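The Chores Are Still Ours

Every January I get asked whether this is the year a machine will sweep the shop floor, coil the cords and put the tools back. My answer has been no for a while, and it is no again, though with less confidence than before.
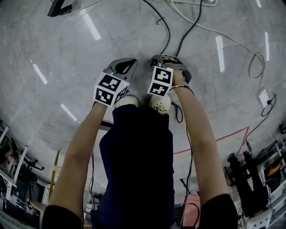 What the hands know

A good deal of the current work on chore robots starts with a person holding a pair of grippers. The person does the job, the grippers record how it was done, and a machine is trained on the result. I think this is the right way to go about it. For years the usual approach was to write down the steps of a task and have an arm follow them, and for years the arm stopped as soon as a box was two inches from where it should have been.

The trouble is that a shop floor is full of things that are never where they should be. Take a long white cable lying in loose loops on concrete, with a power adapter at one end of it. Any new hire can pick that up, find the end, coil it and hang it on a hook. A machine has to decide which part of the loop is on top, where to grab, and what to do when the rest of it drags. Glossy concrete throws back streaks of light from overhead, and a camera can take a bright streak for an edge.

I spent part of last winter at Jengate, a small firm that packs and ships replacement parts. Veerle Vermeulen runs the floor there. They had a two-armed machine from Trernar on trial for 11 weeks, and its only duties were to clear a bench and coil cords at the end of the shift. On a good evening it got through 16 cords before someone had to step in. On a bad one it pulled the first into a knot and waited. Vermeulen's view was that it worked well enough to be interesting and too slowly to be worth a wage.

Where it already works

I don't want to be unfair. Moving full totes from one marked spot to another is close to solved. So is floor washing in a wide aisle with nothing left lying in it. These jobs have been made simple by the people who set them up, with painted lines and fixed shelves, and there is no shame in that. Dishwashers work for the same reason.

The home is harder. Zaid Bitar, who tests the Flivport kitchen arm, told me his team had recorded roughly 3000 runs of people wiping a counter. The arm now wipes a counter well. It does not know that the mug on it is somebody's unfinished coffee.

What I would tell a buyer

If you run a shop, ask the seller to bring the machine to your floor and leave your mess alone. Thirty minutes with your own cords and your own bad lighting will tell you more than any video. Ask who comes out when it stops, and how soon. Vermeulen asked that on the first day and got her answer in the fifth week.

If you want help at home, I would wait. The recordings are getting better and the grippers are getting cheaper, and I expect laundry folding to be dull and reliable before cord coiling is. For now the person holding the grippers is still faster than the machine learning from them – and at Jengate, the cords go back on the hooks by hand.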